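4 成色的说法与交接

4.1 登记簿里的成色

前一节讨论了Mirkik市场的空间布局和摊位之间的借货关系，本节转向交易中使用的语言。二手台式机在Mirkik进出一次，通常要经过收货、粗检、入册、配件、出货几道手续，每一道手续都有人对机器说一句话，说的是它“怎么样”。这句话在登记簿上往往只占一格，写得很短，有的写“好”，有的写“可”，有的写“响”，有的只画一个圈。我们把这一格里的内容统称为成色记录。

本节使用的材料是摊主提供的登记簿，共837条，最早的一条写于9月。剔除字迹无法辨认、页角破损以及只有日期没有货品的条目之后，有657条可以同出货单据对上。访谈分两轮进行，第一轮问的是登记簿怎么写，第二轮拿着登记簿的复印件请受访者逐页解释当时为什么那样写。第二轮访谈比第一轮有用得多。第一轮里受访者倾向于给出一套规矩，说“好”就是全好，“可”就是能开机有小毛病；到了第二轮，面对自己写下的字，他们常常先沉默一会儿，然后说这一台不太一样。

成色记录首先是写给自己人看的。登记簿放在摊位里侧，顾客看不到，同行来借货时可以翻，但翻之前要打招呼。这一点决定了它的简略。写的人知道看的人是谁，也知道看的人会在什么时候看，于是可以省去大部分内容。一位受访者在解释“响”字时说，风扇响和硬盘响写的是同一个字，但风扇响的机器放在外面，硬盘响的放在里面，去拿的人走到哪里就知道是哪一种。机器的存放位置补足了文字没有说出的部分。登记簿一旦离开摊位，这些字就很难读懂，我们自己在整理材料的初期也因此误读了不少条目，后来不得不重新编码。

重新编码时我们放弃了原先设定的等级量表。原先的设想是把所有成色记录排成从高到低的一列，再看它同成交价之间的关系。问题在于很多记录没有高低之分。“配过”说的是机器的经历，“缺条”说的是缺内存，“等”说的是还没有决定怎么处理，“熟”说的是来源可靠。这些词同“好”“可”写在同一格里，使用者也不觉得有什么别扭。我们最后按照词语所指的对象分为四类：指状态的、指经历的、指缺项的、指人的。指人的一类包括“熟”“老”“他家”等，数量不多，在访谈中引出的谈话却最长。

4.2 指人的词

“熟”在登记簿里的意思接近于来源清楚，由认识的人送来。它不保证机器没有毛病，保证的是有了毛病可以回头去问。写着“熟”的条目，后面常常没有任何关于状态的说明，收货时也往往不当面开机。按照一般的理解，信息越少的货物风险越大，价格应当越低，登记簿里的情形与此不符。“熟”货的出货价在同类机器中处于中间偏上的位置，退回的情形也较少见。

对此可以有两种解释。一种解释是熟人送来的货本来就比较好，送货的人顾及往后的来往，事先做过筛选。另一种解释是熟人送来的货同其他货没有多大区别，只是出了问题之后由送货的人私下补上，没有进入退货记录。两种解释在登记簿上留下的痕迹是一样的。第二轮访谈中有受访者提到，曾有一台“熟”货出货之后不能开机，送货人当天带了一个电源过来换上，这件事在登记簿和单据上都查不到。另一位受访者则说，他给熟人送货时会多看一遍，看的主要是外观，里面的东西“大家都看不准”。两种情形都存在，材料不允许我们判断哪一种占多数。

“老”字的用法更不固定。有时指送货的人来往多年，有时指机器的年份，有时两者兼有。摊主的子女接手写登记簿之后，“老”字明显减少，改用年份或者型号。年轻一代的记录更接近外人所理解的库存表，一条记录里有型号、有处理器、有内存容量，但指人的词几乎消失了。有一位摊主对此表示不满，他说现在翻自家的册子，知道是什么机器，不知道是谁的。

“他家”是最难处理的一个词。它指货物属于邻近摊位，暂时放在这里。从会计的角度看，这类货物不应当出现在登记簿上；从使用者的角度看，不写下来就会被当成自己的卖掉。登记簿因此同时承担了库存表和备忘录两种功能，两种功能之间没有明确的界线。有几条记录先写“他家”，后来又划去，在旁边补了价钱，说明货物在存放期间换了主人。受访者解释说，这种情况一般是对方急用钱，或者放得太久不想再搬回去。

4.3 看货的地方

成色的判断同看货的地方有关。Mirkik的摊位进深都比较大，外侧靠走道，光线好，用来摆放待售的机器；里侧用作检修和存放，灯光由摊主自己安装，明暗差别很大。同一台机器在外侧看和在里侧看，划痕的多少可以给人完全不同的印象。受访者普遍知道这一点，并且在收货时有意识地加以利用。收货时倾向于在外侧看，毛病容易显出来，好压价；出货时顾客若不坚持，就在里侧交接。

隔断对看货也有影响。市场原有的隔断是统一安装的，后来各摊位陆续更换，材料和高度都不一致，有的用板材，有的用带棱的金属板，有的干脆用货架代替。隔断挡住的不只是视线。几位受访者谈到，隔断加高以后，听不见隔壁开机的声音了，而从前隔壁的机器有没有点亮，坐在自己摊位里就能听出来。那时候对别家货的成色心里有数，借货时不用多问。隔断加高之后，借货前要走过去看，看过之后还要说几句客气话，手续反而多了。

线缆的走法是另一个细节。检修需要用电，也需要显示器信号线和网线，这些线从上方引下来，或者沿着隔断绕过来，拆换时一般只加不减。线多的摊位通常检修量大，顾客有时据此判断这一家懂不懂技术。摊主对这种判断的态度不一，有人觉得乱，想收拾；有人觉得线一收起来，来人就以为这里只卖不修。
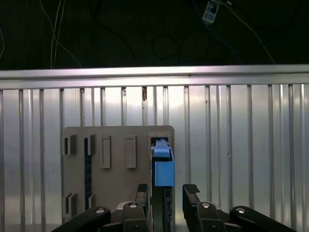

孟志强在读过本节初稿后提出了不同意见，他认为看货的地方没有我们写的那么重要，真正起作用的是看货的时间。他指出，上午收来的货和傍晚收来的货，验得仔细的程度差得很远，傍晚送来的机器多半只掂一掂、晃一晃就入了册，第二天才开机，而登记簿上写的成色是当晚那一眼的印象。按照他的看法，外侧和里侧的区别，有相当一部分可以归结为上午和傍晚的区别：上午的货堆在外侧，傍晚收摊时外侧已经清空，来的货只能直接往里搬。

这一意见值得认真对待。登记簿只记日期，不记时刻，无法直接检验。我们用了一个间接的办法，即看同一日期之下条目的先后次序，假定写在后面的条目收货较晚。在条目较多的日期里，写在后半部分的成色记录确实更短，空白和画圈的情形也更多。不过这也可能是写字的人累了，记录变短不等于验货变粗。当我们就此再去询问时，受访者的说法不尽一致。有人承认傍晚看得马虎，有人则说傍晚来的多是熟客，本来就不需要细看。后一种说法又把问题带回到4.2节讨论的“熟”字上。

时间与地方很难分开，我们接受这一点。本节仍然以地方为主要线索，理由是地方的安排能够观察，也能够同摊主讨论，而时刻在现有材料中只能推测。后续研究若能在登记时附记时刻，哪怕只分上午和下午，也可以解决相当一部分疑问。

4.4 缺项的写法

指缺项的词在登记簿中最为规整，也最少引起误解。“缺条”指没有内存，“缺U”指没有处理器，“缺盘”指没有硬盘，“空”指上述各项都没有，只剩机箱、主板和电源。这些词在不同摊位之间通用，年轻一代和年长一代的写法也没有差别。它们之所以稳定，大概同借货有关：缺什么就要去借什么，写得不清楚当天就会出麻烦。

缺项机在外人看来是残次品，在Mirkik内部则是一种正常的存货形态。处理器和内存单独出手比较快，价格也透明，许多机器收进来之后先把这两样取下，其余部分留着等配。等配的时间长短不一，有的当天就重新凑成整机，有的一直放到机箱也被拆走。摊主计算本钱的时候，往往在取下内存和处理器之后就认为这台机器已经“回来了”，剩余的部分不再摊成本，以后卖多少都算多的。这种算法使得缺项机的报价相当随意，同一天对不同的人可以报出相差很大的价钱。

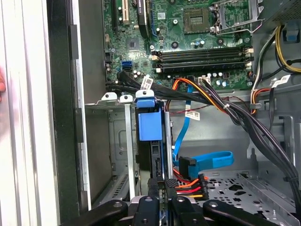 图2 侧板打开的台式机机箱内部，主板上的处理器插座与内存插槽空置

随意的报价并不意味着没有界限。受访者提到，给同行的价钱一旦报出，短期内不宜再改，否则会被认为不讲信用。给散客则没有这个约束。缺项机因此形成了两套价格，一套在摊位之间流通，较低而且稳定；一套面向走道，较高而且多变。登记簿上只记前一套。单据上有时记后一套，有时什么都不记，只写“清”。我们在比对登记簿与单据时遇到的大部分不一致都出在这里。

缺项的写法还有一层含义，即说明缺项是怎么来的。收来时就缺，和收来后取下，在价格上没有区别，在责任上有区别。收来时就缺的机器，主板是否完好没有人验证过；收来后取下的机器，取下之前一般开过机，至少说明当时能亮。有些摊主在“缺条”后面加一点，表示是自己取的。这一点非常小，我们在编码时起初把它当作墨迹。第二轮访谈中一位受访者指着它说明用途之后，我们回头重新查看全部条目，才发现它的使用相当有规律，只限于几个来往密切的摊位之间。

这种标记能够维持，靠的是看的人少。一旦用的人多了，就会有人在没有开过机的机器后面也加上一点。受访者对此很清楚，问到是否考虑推广时，回答是不必。

4.5 平台的等级

2023年1月，Kulix开始接受Mirkik的摊主以个人卖家身份上架整机。在此之前，市场里的货主要通过同行批发和走道零售两条路出去。Kulix要求卖家在上架时从固定的等级中选择一项，并对外观、功能、配件分别作出说明。多数摊主第一次遇到必须把成色写给陌生人看的情形。

起初的做法是照搬。摊主把登记簿上的“好”对应到最高一级，“可”对应到下一级，指人的词和指经历的词没有地方放，便略去不写。结果是争议很多。买家收到标为最高一级的机器，发现侧板有划痕，认为与描述不符；摊主则认为机器能用、不响、不缺，就是好的，划痕不算毛病。双方所说的“好”指的是不同的东西。在市场内部，外观从来不是成色的主要内容，换一个机箱是很容易的事情。平台的等级把外观放在第一位，功能放在第二位，次序正好相反。

经过一段时间的退货之后，摊主们改变了做法，普遍向低处标。能标最高一级的机器标为第二级，能标第二级的标为第三级。价格略有损失，争议明显减少。一位受访者说，标低了买家收到会觉得占了便宜，标高了怎么解释都没有用。低标的做法很快传开，现在新来的摊主一开始就按低一级标注，未必知道最初的原因。对只看平台数据的研究者来说，Mirkik出来的货成色普遍偏低，但实际状态可能并不比别处差。使用平台等级作为质量指标时应当留意这一类偏差。

与Kulix相比，Palier的做法更接近批发商。Palier不要求卖家标注等级，由其派人上门看货，按批议价，成色由看货的人当场判断。摊主对Palier的评价集中在两点，一是价钱低，二是省事。在访谈中，受访者谈到Palier的看货人时使用的语言同谈到同行时很接近，会说这个人“懂”，那个人“不懂”。懂的人来看货，摊主会主动把有问题的机器指出来；不懂的人来，就不指。受访者并不认为后一种做法有什么不妥，理由是看货是对方的工作，指出来是情分。

我们注意到，主动指出毛病的行为在与Kulix的买家打交道时几乎不存在，尽管平台明确要求如实描述。摊主按照要求填写了各项内容，但填写的方式是防御性的，能笼统就笼统，能多写一句“二手机器不保证成色”就多写一句。要求披露的地方得到的有用信息较少，不作要求的地方在一定条件下反而得到较多，这个对比在其他旧货市场是否成立，有待比较。

4.6 质保与退换

质保的约定也同成色的说法相连。市场内部的交易没有书面质保，习惯上给几天时间试机，期间发现问题可以拿回来换。拿回来的时候要说明问题，但不必证明问题。摊主一般不当着来人的面检查，先换，等人走了再看。受访者把这看作基本的礼数。如果当面检查，等于怀疑对方在试机期间弄坏了机器，或者换走了零件。

散客的情形不同。散客拿回机器时，摊主一定会打开侧板看，并且看得比收货时还要仔细。为了防止零件被调换，不少摊主在内存和硬盘上做记号，有的贴标签，有的用笔画线。记号的位置各家不同，也不对外说。有一个使用“Qian”字样标签的摊位，标签最初是为打印价格而定制的，后来多余的部分用作质保贴，贴在机箱螺丝处。同行收到带有这种标签的机器时，会把它当作一种来源说明，相当于登记簿上的“熟”。标签的主人对此并不十分满意，他曾经遇到有人把揭下来的标签贴到别的机器上。

平台交易的退换由平台规则决定，摊主能够影响的余地很小。他们的应对方式主要是留证据，在发货前拍摄开机过程和机箱内部，保存到退货期结束。拍摄增加了每台机器的处理时间，也改变了检修的次序。过去是先修后擦，现在有人先擦后修，因为擦过的机器拍出来清楚，修的时候再弄脏也无妨。也有摊主把拍摄交给家里的年轻人，自己只管装好，两个人的时间对不上时，装好的机器就要在里侧多放一晚。

退回来的机器在登记簿上怎么写，各家没有统一的办法。有的当作新收的货重新写一条，有的在原来的条目后面加一个“回”字。前一种写法会使同一台机器出现两次甚至多次，在统计中造成重复。我们根据型号和收货日期作了合并，合并不了的保留原样，没有计入上文所说可以对上的条目。带“回”字的机器再次出货时，成色一格多数会重写，且比第一次写得长。这是登记簿中少数几处文字变多的地方。受访者说，出过一次事的机器要写清楚，免得自己忘了。

4.7 小结与局限

从以上材料看，Mirkik的成色记录包含状态、经历、缺项和人四类内容，四类内容写在同一格里，依靠存放位置、书写习惯和摊位之间的来往来补足意义。当货物进入平台，这一格被拆成若干固定的选项，指人的内容没有相应的位置，摊主以整体低标来应对由此产生的争议。缺项的写法最为稳定，不受交易渠道影响。

材料的局限有以下几方面。登记簿由摊主自愿提供，愿意提供的摊主可能本来就记得比较认真，不记登记簿的摊位没有进入分析。退换的私下处理在书面材料中没有痕迹，我们对“熟”货质量的讨论因此只能停留在可能性的层面。平台一侧的材料全部来自卖家的讲述，没有买家的说法可供对照，关于低标减少争议的判断应当理解为卖家的看法。收货时刻的缺失已在4.3节说明。

另外需要交代的是编码本身。四类划分由我们提出，摊主在第二轮访谈中看过，多数表示可以理解，但没有人主动使用。当请他们自己给这些词分组时，有人按价钱分，有人按放在哪里分，还有一位受访者把“熟”和“空”放在一起，理由是这两种机器都不用开机检查。这一分法我们没有采用，附在编码手册末尾供参考。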